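Gramevia opens practice shop floor for people learning retail work and for shops that want to try their furniture first

7 Jan 2018

For immediate release

Gramevia, the maker of display furniture for small food shops, is opening a practice shop floor where shop owners, their staff and students of retail can learn how to fill, arrange and look after a fruit and vegetable section. The room was fitted together with the shelving company Wollik and the training office Zondier. The first courses will start in May.

The practice floor takes the place of the old showroom. In the old showroom the customers walked between finished tables, touched them a little, asked for the price and went home with a catalog. Many of them called us after some weeks with the same questions. How full must a bin be? Which vegetables can lie beside each other? What do we do when the long ones do not fit across? These questions are difficult to answer by telephone, and our staff have wished for a long time to have a place where the customer can try it with the own hands.

"We sold good tables, but we sent them into the world without any lesson," said Sorcha Cullinane, manager of the practice floor at Gramevia. "A person who opens a first shop has bought the lease, the cash desk, the sign and the lights. Then the delivery comes at five in the morning and this person stands in front of an empty bin with a box of cabbages. I was in this situation myself when I was young, and I remember it very well."

The room is built like the corner of a real neighborhood shop. The walls are kept plain so that the eye stays with the goods. The floor is covered with carpet, which a real vegetable shop would perhaps not choose, but the participants stand for many hours and we wanted that they stay comfortable. Wall shelves with boards of wood are part of the room also, for the lessons about dry goods.

The course of Zondier is divided in 2 parts. In the first part, the participants learn to fill an empty table from the beginning, with a list of goods and a fixed time. In the second part they receive a table which is already filled badly, and they must repair it without taking everything out. According to the trainers, the second part is the more useful one, as this is the work that a shop assistant does every afternoon. After the exercise the group walks around the table together, and every person may say one thing that should be changed. The trainer speaks last.

Groups are kept small, with 7 participants at the most. Each group has the room for itself for the whole day. Lunch is included in the course fee, and participants who travel from far can ask for help with finding a room for the night.

Over 1000 pieces of artificial fruit and vegetables have been bought for the exercises. Real goods were tried at first, but after a few days of practice they were bruised and had to be thrown away, and this was not pleasant for anybody. The artificial pieces can be lifted, turned and put back as often as the trainer wishes. One day with real goods remains in the program, at the end of the course, so that the participants also feel the weight and learn to handle soft fruit with care. The real goods from this day are given to the participants to take home.
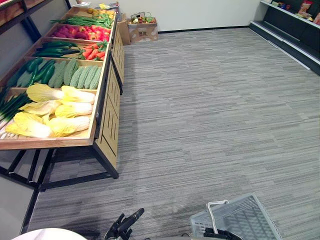
Color and direction are the subjects of the first morning, and they are taught at the tilted table with the shallow bins. Zondier asks the participants to look at the whole table from the side before they touch anything. Bright goods should help the darker ones to be seen, and a long vegetable should be laid so that the customer understands its shape at once. The trainers like to begin with the chili peppers, whose strong red lies directly beside the dark green cucumbers, and then to go on to the bitter melons, placed side by side in a line so that the ridges of the skin can be noticed. The napa cabbages give more discussion. Their tops and stalks point in alternating directions, which uses the space of the large bin well, but some shop owners prefer all the tops to the front. Both solutions are accepted in the course, if the participant can explain the choice.

The tables of the practice floor are made of light wood with black metal frames and legs, and they are the same model that Gramevia delivers to its customers. Visitors who do not take a course can also come to see them. They may bring a drawing of their own shop, and a member of our staff will discuss with them which arrangement of tables is suitable and how much walking space should stay free. This advice is without charge and there is no obligation to buy.

The first company that has registered its staff is Ó Ceallaigh, a family business with several greengrocer shops. It will send the new assistants of each shop, and also some colleagues who have worked with vegetables for many years. Ó Ceallaigh has lent its old training notes to Zondier, and parts of them are used in the course book. We thank the family warmly for this.

"The experienced colleagues are the most interesting participants for me," said Sorcha Cullinane. "They work very fast, and often they cannot say why they put one thing here and the other there. When they must explain it to a beginner, they find the words. I have written down many of these explanations and I use them now in my own lessons."

The preparation of the room had a budget of 2540 euros for the small equipment, such as baskets, price holders and cleaning material. The furniture was given by Gramevia and the wall shelves by Wollik. Both companies will exchange damaged parts during the year, and participants are asked to report any loose board or sharp edge to the trainer.

Later in the year, Gramevia would like to add a lesson about bread and one about cut flowers. The dates are not yet decided. Shops that have interest in one of these subjects are kindly invited to write to us, as the order of the lessons will depend on the number of requests.

Registration

Places for the May courses can be reserved through the training office of Zondier. Please give the name of the shop, the number of participants and any food that they cannot eat at lunch. A confirmation will be sent by email. Groups from schools are asked to name one accompanying teacher.

Press contact

Sorcha Cullinane, practice floor, Gramevia. Journalists who wish to visit the room or to take part in a lesson are welcome and are asked to make an appointment before.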